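FOR IMMEDIATE RELEASE

Skillumus opens sorting room for donated kitchenware and toys at Bendimden

BENDIMDEN, October. Skillumus, the household reuse workshop, has opened its new sorting room on the ground floor of the old Baert building. Doors open 9 a.m. Drop-offs at the side entrance please, not the front, the front is still being painted.

The room takes in small household stuff. Cups, tubs, storage boxes, kids' bath toys, kitchen bits. Everything gets looked over, wiped, matched up with its lid if there is one, and put out on the shelves for families to pick up free of charge. Clothes and electricals not accepted at this time.

"We had 112 boxes in the hallway and no place to open them," said Satish Arumugam, who runs the workshop. "Now we have a place. It's a plain room, good light, long tables. People have been asking for this since spring."

Fit-out took 4 weeks. There are 24 shelf bays, labeled by room of the house, plus two sinks and a drying rack. Shelving was supplied by Restosex, who also delivered the worktables a day early, many thanks to them. 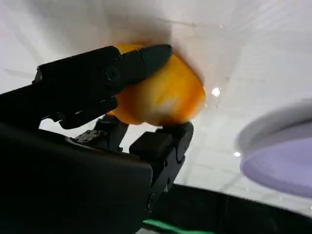
Sorting at Skillumus goes by color first, then by size, then by whether it's fit to go out again. Color sounds silly but it is fast, and it helps when half a set turns up in one box and the other half in another. Pale surfaces were picked for the same reason. A glossy orange piece like this one, going to yellow and cream where the light falls, shows up right away against white, and so do scuffs and cracks on most things. Darker items get a second look by the window. Anything split or missing a part goes to the repair shelf, and if it can't be fixed it gets set aside for recyling.

Subbarao Warrier, who planned the layout, kept the tables clear of drawers and cubbies. "Things go into drawers and you never see them agian," he said. "Put it on the table, decide, move it along. If you can't decide, ask the next person over."

What to bring: clean items, lids taped on, small parts in a bag. Boxes no bigger than one person can carry. No glass for now, racks for that still on order. Note on the box which room it came from if you remember, saves a lot of time.

Pick-up hours are 2 p.m. until close. No appointment needed for families, groups and schools please call ahead so the shelves can be stocked. Parking is in back, mind the ramp.

Press visits mornings only. Ask for Satish Arumugam at the Skillumus desk, Baert building, Bendimden.

###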